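Tópico: Anúncios antigos de carrinhas dos anos 80, quem guarda?

pisca_pisca
Ora bem, em agosto fui esvaziar a garagem da minha tia e vim de lá com uma caixa de revistas de automóveis que mal cabia na mala. Já folheei umas quantas e dou por mim a ignorar os ensaios e a ler só a publicidade! Há uma página dupla da Kombo com a carrinha parada à frente de um farol, três parágrafos de texto corrido (texto a sério, com vírgulas e tudo) e o preço em letra miudinha no canto. Adoro. Mais alguém colecciona isto ou sou caso único? E como é que guardam as folhas?

valvula_torta
Caso único não és. Tenho 111 anúncios em micas, quase tudo Skanum e Midard, e ainda uns folhetos de concessionário que me deram quando fecharam um stand cá na zona. O meu preferido é o da Midard com a família a fazer piquenique no porta-bagagens. A miúda mais velha está com uma cara de enjoo que nenhum fotógrafo hoje deixava passar.

roda_solta
Desculpem lá ser o chato, mas arrancar páginas de revistas inteiras dói-me na alma. Uma revista completa vale mais e conta mais coisas do que a folha solta. Eu guardo tudo inteiro, na vertical, em caixas de arquivo.

valvula_torta
@roda_solta as minhas vieram de revistas já sem capa, roídas pela humidade. Entre ir tudo para o papelão e salvar vinte folhas, salvo as folhas. E falas em valor, mas eu não vendo nada, portanto tanto me faz.

roda_solta
Se já vinham desfeitas, retiro meio protesto. O outro meio fica.

pisca_pisca
Calma os dois, que eu ainda não cortei nada! As minhas estão inteiras, tirando uma que tem um cupão recortado (alguém quis mesmo receber o catálogo da Skanum em casa). Ando é a pensar em digitalizar, mas as páginas duplas não cabem no scanner e a lombada fica sempre com aquela sombra preta no meio.

farol_de_nevoeiro
Eu fotografo de cima, com luz de janela, ao fim da manhã. Dá menos trabalho e não se força a lombada. Depois endireito no computador. 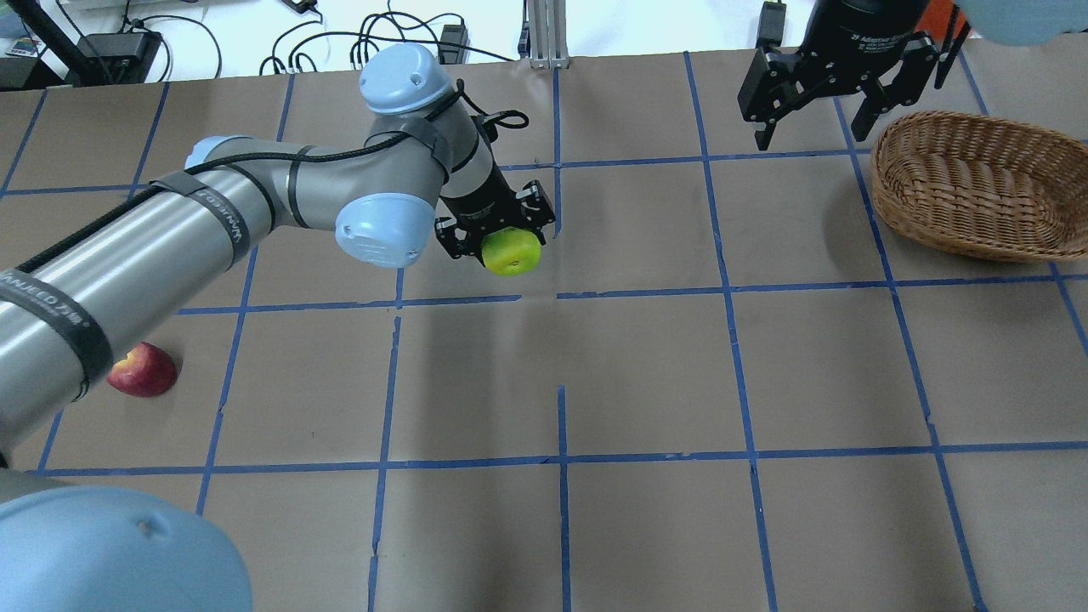
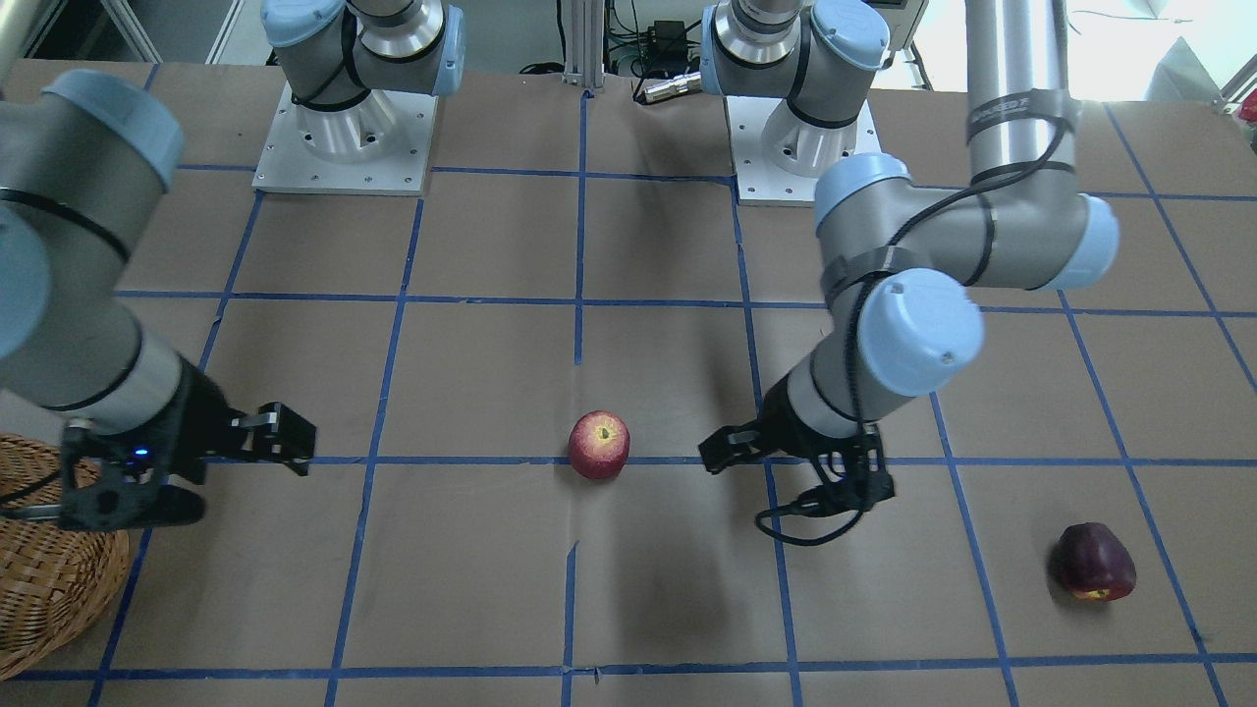 Pergunta de quem está a começar: a que resolução convém digitalizar um anúncio de revista?
Com 600 ppp ficas servido para papel impresso, e guardas um ficheiro grande sem compressão mais uma cópia leve para mostrar aos amigos.

valvula_torta
600 acho exagero para folha de revista. A trama da impressão aparece toda e ficas com um céu cheio de pintinhas. Eu faço a 300 e ando contente há anos.

farol_de_nevoeiro
As pintinhas tiram-se depois com o filtro de remover trama, e a 300 já perdes as letras pequenas do rodapé. Para mim o rodapé é metade da graça: os opcionais, o rádio pago à parte, a pintura metalizada com suplemento...

manete_gasta
Isso dos opcionais! Tenho um da Dresorside em que o espelho do lado direito era extra. O espelho! E ainda gabavam a visibilidade no título. Comprei-o numa feira por 2 euros, com moldura.

roda_solta
A Dresorside tinha os melhores textos, digo-o sem problema. A Kombo é muito farol e muita praia, mas lês aquilo e ficas sem saber que motor leva.

pisca_pisca
Ó @roda_solta, mas eu nem quero saber do motor, eu quero é o farol! Um anúncio é para apetecer. Quem queria números ia ao ensaio, dez páginas à frente.

roda_solta
Discordo e hei-de discordar. Um bom anúncio dava as duas coisas.

manete_gasta
Por curiosidade, quantos têm digitalizados? Vou em 474 e a minha pasta é uma vergonha, metade ainda se chama "scan novo". Queria chegar aos cerca de 3000 que tenho em caixas, mas a este ritmo reformo-me primeiro.

farol_de_nevoeiro
Põe marca, modelo e ano no nome do ficheiro, por esta ordem, e faz isso logo no momento. Deixar para depois é fatal, falo por mim.

valvula_torta
Eu ponho o ano primeiro. Assim vês a moda dos bigodes a passar de pasta em pasta.

pisca_pisca
Ano primeiro, gostei! Logo à noite trato da página dupla do farol e ponho-a neste tópico. @manete_gasta, mostra lá esse do espelho, se conseguires encontrá-lo no meio dos "scan novo".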